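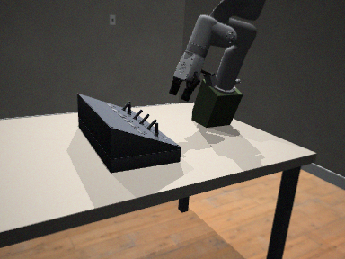 Simulated arm over the tabletop, control box at left

Voice assistant waking on TV audio, false trigger rate?

mirdale_k wrote:
Three phones in the house, all with hands-free activation on. During a live hearing on TV one of them answered a senator. I have logged 9 false wakes since June, nearly all from speech on the television. Retraining the voice profile made no difference. Is there a sensitivity setting I'm missing?

semwal_a wrote:
No user-facing slider on phones. The wake detector runs in two stages: a small always-on model, then a larger one that checks the first one's hit. The voice profile only affects the second stage. TV speech through decent speakers has enough bandwidth to pass both.

suchen wrote:
Disagree on the profile. I deleted mine and re-recorded it in the room where the phone sits, at normal distance, and false wakes stopped. People record it holding the phone to their mouth and then wonder why it matches anything.

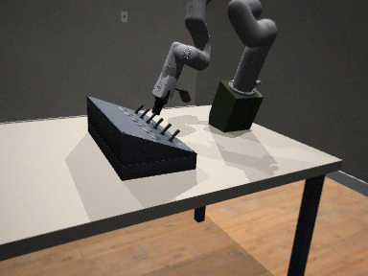

Also check which phrase is enabled. The short form triggers far more often than the long one. Switch to the long form before you touch anything else.

semwal_a wrote:
One room and one phone is not a measurement. I played around 200 recorded clips of news audio at a phone with a fresh profile and still got 3 wakes. Better than the old profile, but not zero.

suchen wrote:
Fine, not zero. What was the playback level? If you ran it louder than a TV at couch distance, the result doesn't carry over.

semwal_a wrote:
Same TV, same couch, volume at 18. The clips were all press briefings, so one speaker close to a mic. Sitcoms may do better.

k_rana wrote:
Face down on the table disables listening on mine. Costs nothing. Check that yours has the same behavior.

mirdale_k wrote:
Switched to the long phrase and re-recorded on the couch. One more hearing on the schedule, will post the log after that. Face down doesn't work for me, I need the screen for timers.

Related threads
Assistant replies from the wrong device
Dictation drops the last word on speakerphone
Turning off lock screen replies
Battery drain with hands-free on

Contact | © Breresberg Forums | Back to top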